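Chapter 6

Sorting and Putting Away: What a Container Is Supposed to Do

Most advice on tidying a room begins with the containers. Buy the right bins, the advice goes, and the mess will sort itself out. This chapter starts from a less cheerful position. A container is a claim about the things that will go into it, and a good many of those claims are wrong.

Take the bowl. It is the oldest and least specialized container in the house, and books on home management tend to treat it with great affection. The Poulain method, which many of you will have met in an introductory course, calls for an open bowl in every room to catch whatever has no place of its own. Students who try it usually report that the room looks better within a day. Few of them are asked again in January, when the bowl holds keys, a dead battery, a ball, three rubber bands and a receipt. Has anything been tidied? The objects have been moved to a common address. Finding one of them still means digging through the others.

We should be careful about what we count as evidence here. A clear tabletop is pleasant to look at, and people who are pleased with a table will say that the system behind it works. The better test comes later, when somebody who did not do the putting away has to find something. Very few published methods report that test at all.

A simple exercise used throughout this chapter keeps the problem small enough to argue about. You need a table, a pair of bowls and an assortment of household objects. One person places the objects. Another person, who was out of the room, is then asked to fetch them by name. No labels are allowed in the first round.
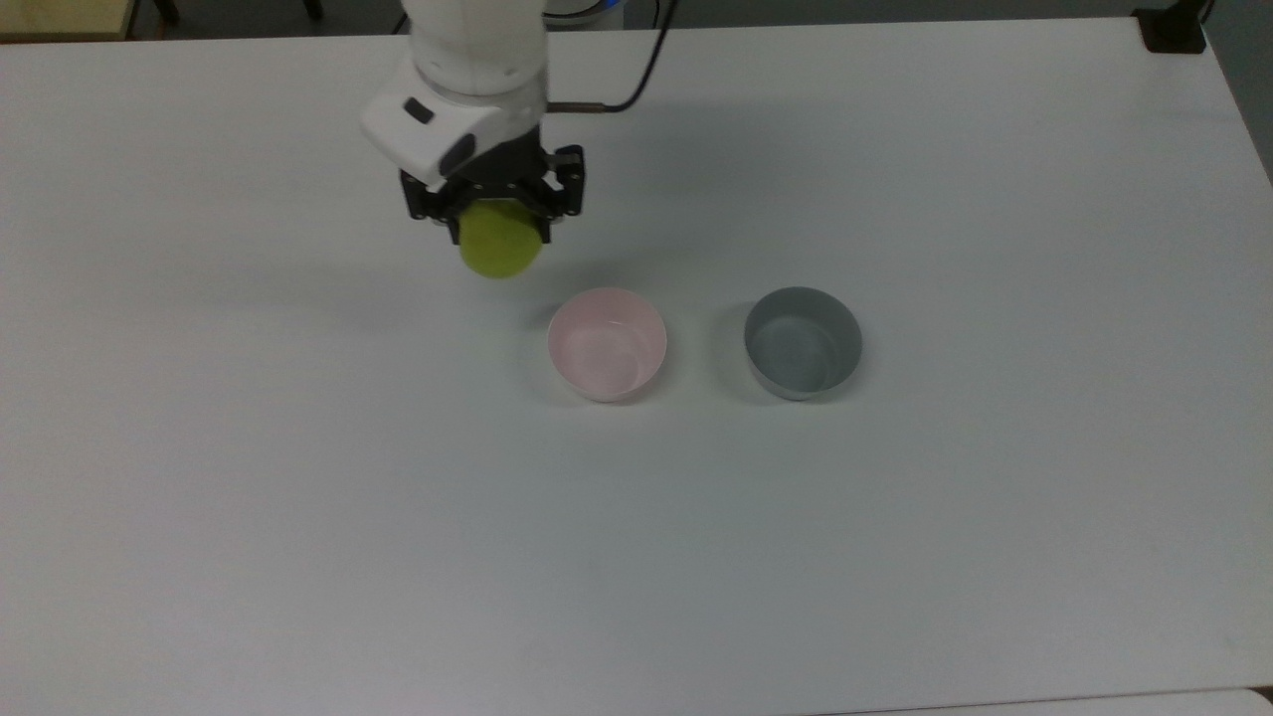

What usually happens in the first round is that the placer has a rule and is sure it is obvious. Soft things go in one bowl, hard things in the other. Or toys here, tools there. The fetcher comes in, looks at the same table and sees a different rule, or none. A tennis ball is soft to the squeeze, hard when it hits a window, a toy to the dog and sports equipment to its owner. Every one of those answers is reasonable, and that is the trouble with relying on any of them.

Color is often offered as the way out. If the bowls differ in color, the argument runs, people will remember which is which. They may well remember the bowls. Whether they remember what belongs in them is a separate question, and manufacturers have not been eager to separate the two. The printed guide to the Banska storage line says that color coding "takes the thinking out of tidying." It does not say how anyone learns the code in the first place, or what a visitor is meant to do.

Ka-ming Kao, whose class notes form the basis of Section 6.2, ran a version of the exercise with 14 households. Kao gave each one 2 bowls and 100 small objects and let the families invent their own rules. The notes are frank about the limits of the work. The households were neighbors, they knew they were being watched, and several changed their rule halfway through without telling anyone. Kao's main finding is modest: people who wrote their rule down argued less. The notes do not claim that they found things faster, although the study is often quoted as if they did. Read the original before you cite it.

There is also the matter of size. An open bowl shows you everything until it is full enough to hide something. The usual response is to buy a deeper one, which hides more. The Sorus and Litar systems answer this with stacking inserts, and we will look at both in Section 6.4. For now, note that each insert adds another decision to the act of putting a thing down, and that tired people make few decisions at the end of the day. They use the nearest opening.

None of this means you should throw out your bowls. It means you should ask of each one what it is for, who else knows, and when you last emptied it.

Before you read on

Pick one open container in your own home. Without looking, write down everything you believe is in it. Then empty it onto a table and compare. Keep both lists, as you will need them for the work in Section 6.3.

Terms used in this chapter: catchall, open storage, placement rule, retrieval test, stacking insert.

6.1 Placement Rules

A placement rule is any statement that tells a person where an object goes. It can be spoken, written or simply assumed. We begin with the assumed kind, which is the most common and the hardest to check.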